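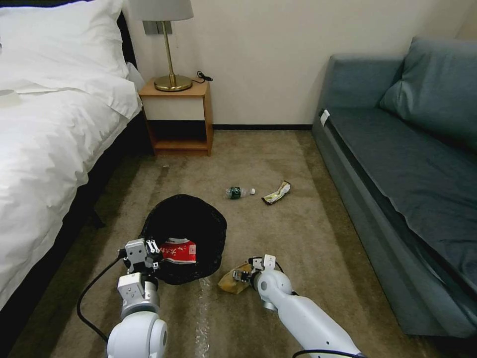 Robots / Teleop diary

Day 3 of teaching Iris to pick up trash in a hotel bedroom. My part is remote control: I move my hands, the arms move theirs, a little later and with less conviction.

Wrappers are the hard part. A crumpled one has no good side to grab. I have opinions about snack packaging now and would like to share them with Trillport's whole marketing floor.

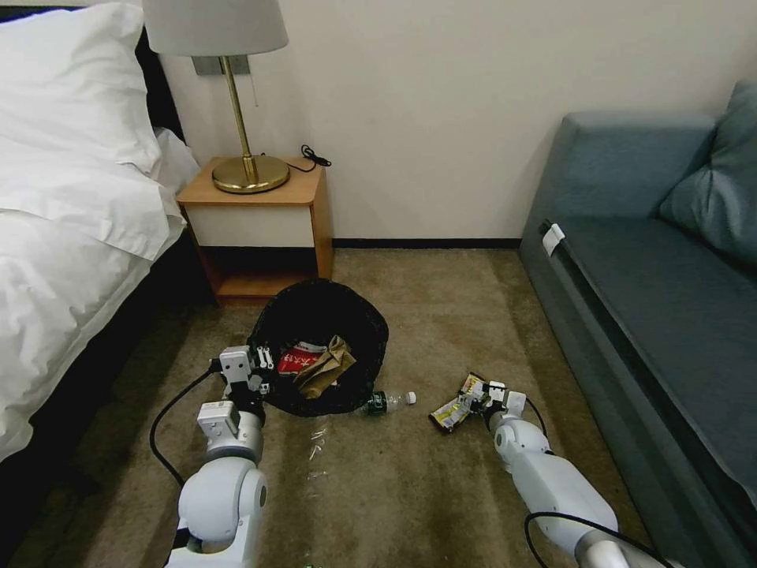 Right gripper on a wrapper, bottle still to go.

Liên Tiêu reviews my runs and writes "hesitates" next to most of them. Fair. I hesitate at home too.

36 runs logged so far. She wants 567 by March. My mother asked what I do for work and I said cleaning.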